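Retail Basics, Unit 2: The Snack Aisle

OK, so last session we got as far as the front doors and the produce tables at the Wedmont store, and I promised we'd get to the dry snacks. These notes go with the June aisle walk. Bring them with you, scribble on them, spill coffee on them, I don't mind!

First thing: chips, toast and rusk are different animals even when a store shelves them side by side. Toast and rusk packs tend to have some body to them, so they'll usually stand up and face the shopper. Chip bags slump. They're mostly air (well, gas, see the packaging handout), and one careless stack turns the bottom row into crumbs.

When you pick up a bag, hold it by the top corners and let it hang. Now read it the way a shopper would — brand first, then product name, then flavor. Which one did your eye land on? Write that down before you talk to your partner, please. People change their answers once they've talked.

Then look at the extras: bonus-weight strips, taste claims, serving pictures (a splash of milk, a teacup). They're telling you what time of day the maker thinks you'll eat the stuff. I could go on about teacups for an hour, and last term I pretty much did.

For homework, read the Khumalo chapter up to page 63 and do the worksheet on price stickers. We meet in room 224.

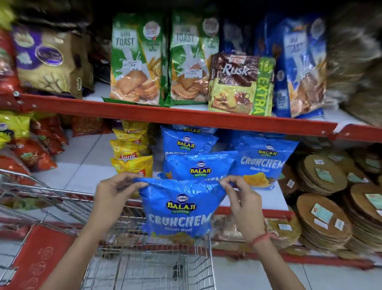
Fig. 2. Balaji Wafers Crunchem, Masala Masti, with toast and rusk on the shelf behind.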